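The Kitchen Table Gallery

Wednesday, April 28, 2021

When I started putting these pages together I thought I would photograph my whole house, one room at a time, starting at the front door like a sensible person. I got as far as the kitchen table and stayed there. If you have followed along from the hallway page, thank you for your patience, and please pull up a chair, because I have a good deal more to say about tables than I ever did about coats.

My name is Ginevra Serra, and I have kept house in Etton long enough to have gone through three kitchens. The first was so small that the table folded into the wall. The second had a table big enough for a wedding party, which we bought from Lambrechts when they were clearing out the old showroom, and which we had to leave behind when we moved because it would not go back out through the door it came in by (I still don't know how that could be). The third kitchen taught me to like a plain, pale wooden top, and I have been loyal to that look ever since.

What I love about a table in the middle of the day is the mix of things that gather on it. The good dishes have their cupboard and the pots have their hooks, but a table takes in everything else - something from the vegetable drawer, something from beside the sink, a pen that was wanted for a list. I used to clear it all away before anyone came over. These days I tend to leave it until supper, and my friends have been kind enough to do the same at their houses when I visit.

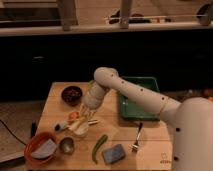
My mother had a rule for a table in that state, and I have never found a better one. She started with whatever could roll. Glasses and cups went to the back first, well away from elbows, then the forks and the chopsticks, and only after that did she bother with bowls. She said a bowl would wait for you. The food she left until very last, so that she could decide what to do about dinner while her hands were busy with something else.

I do love an odd bowl, I must admit. A dark brown one with a bit of shine to the inside makes nearly anything look like supper, even three onions and a lemon. And then there are the bright plastic ones, which I resisted for years and now wouldn't be without. An orange-red bowl is the first thing I reach for when I'm shelling peas or when I need somewhere to drop a damp cloth, and it has never once minded being knocked off the counter.

Green chilies are a newer habit. I grew my first ones in August, in a pot by the back step, from a packet my cousin sent from Plandelthorpe, and I had no idea how many you get from one plant. I picked 44 before I stopped writing it down on the calendar. The long curved ones are my favorites, sliced thin and scattered over eggs, and I like to leave one out on the table in the morning so I remember to use it. You will want to wash your hands well afterward. I say this as somebody who rubbed her eye in the middle of a phone call with the bank.

A word on sponges, as several of you wrote in after the last page. I buy the blue ones, for no better reason than that I can find them. I keep one for the table and another for the sink, and I cut a corner off the sink one with scissors so they can't be mixed up. My husband thought the scissors were going a little far, but he has come around to it.

Trays are the last thing I'd like to put in a good word for. A shallow green one with a raised edge will carry lunch out to the yard, catch the crumbs while you slice a loaf, and hold seedlings on the windowsill in spring. I have mine from Brereo, and it cost so little that I went back for a second and gave it to my neighbor, who keeps her mail in it.

There are 206 photographs in the full album now, counting the hallway and the pantry, and I am slowly choosing which of them to put up. The pantry page should be next. I have the jars lined up and the shelf paper down, and all I need is a bright morning and a bit of room to stand back with the camera. If you'd like to send me a note about your own table in the meantime, the guest book is open and I read every entry, usually over my second cup of coffee.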